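Clallwood Adds Bamboo Cutting Board With Juice Groove to Kitchen Range

Large rectangular board goes on sale in November through Skiso stores

CLIVDEN -- Kitchenware maker Clallwood will begin selling a bamboo cutting board in November, the company announced Tuesday. The board will be carried by all 45 Skiso home stores and through Clallwood's own order desk in Clivden.

The new board is called the Cisneros. It is the first cutting board Clallwood has made from bamboo. The company's earlier boards were maple, and two of those will stay in the range.

The Cisneros is a rectangular board built up from narrow strips of bamboo laminated side by side, with the grain running the long way. A juice groove is cut into the top surface near the edge. The corners are rounded. The board is sold in one size and one finish, a food-safe oil applied at the workshop before packing.

"People who bought our maple boards kept writing to ask for something they could carve on without the juice running onto the counter," said Hermenegildo Escobedo, head of product at Clallwood. "We had a groove on one of the old boards, but it was shallow and it stopped short of the corners. We started over with this one."

Work on the board took most of a year. Clallwood sent early versions to 304 households and asked them to use the board for their normal cooking and send back a short form each month. The company changed the groove twice in that time. The first version was too narrow to wipe out easily with a cloth. The second was wide enough but sat too far in from the edge and took away cutting space. The groove on the finished board sits close to the edge and leaves a narrow rim outside it.

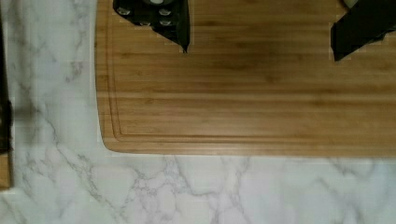 Households in the trial were also asked how the board behaved on different counters. Many of the complaints came from people with smooth stone counters, who said an earlier sample moved while they were chopping. Clallwood looked at adding rubber feet and decided against it, as feet would have made one face of the board unusable. The care leaflet instead tells buyers to lay a damp dish towel under the board when cutting hard vegetables such as squash or rutabaga.

Color was another subject that came up on the forms. Bamboo strips differ a little in tone from one to the next, and no two boards have the same pattern of light and dark bands. Clallwood does not sort the strips by color before gluing. Boards are checked for gaps, raised edges and rough spots, and a difference in shade between strips is not treated as a fault or accepted as grounds for a return.

"A few people asked if the darker strips were a different wood," Escobedo said. "It's all bamboo. Some of it comes out pale and some of it comes out more brown. If you oil it, the whole board goes a bit deeper."

The first production run is 405 boards. Most will go to Skiso stores, with the rest held in Clivden for phone and mail orders. A second run is planned for after the holidays, and the size of that run will depend on how the first one sells.

Skiso will place the boards in its kitchen section next to knives and roasting pans. Stores will have one board out of its wrapping so shoppers can pick it up. Anyone who took part in the household trial will receive 10 percent off a finished board, using the code printed on their last feedback form.

Care instructions

Clallwood recommends washing the board by hand with warm water and dish soap and drying it right away with a towel. It should be stood on its edge until fully dry. The board should not be put in a dishwasher, left to soak, or used as a trivet for pots straight from the stove.

The groove can be cleaned with a soft brush. For stains from beets, berries or turmeric, the company suggests rubbing the spot with coarse salt and half a lemon, then rinsing. The board should be oiled with food-grade mineral oil about once a month, or whenever the surface starts to look dry and pale. Cooking oils such as olive or corn oil should not be used, as they can turn sticky and smell.

A printed copy of these instructions comes with each board. Replacement copies are available from the order desk.

About Clallwood

Clallwood makes cutting boards, rolling pins, spoons and other kitchen goods at its workshop in Clivden. Its products are sold by Skiso and by independent kitchen shops.

Press contact: Hermenegildo Escobedo, Clallwood, Clivden. Samples for review can be requested through the order desk.

Recent releases

Clallwood Moves Order Desk to Larger Space in Clivden
Skiso to Carry Clallwood Rolling Pins in All Stores
Two Maple Boards Leave the Clallwood Range
Households Wanted for Cutting Board Trial
Holiday Shipping Dates for Mail Orders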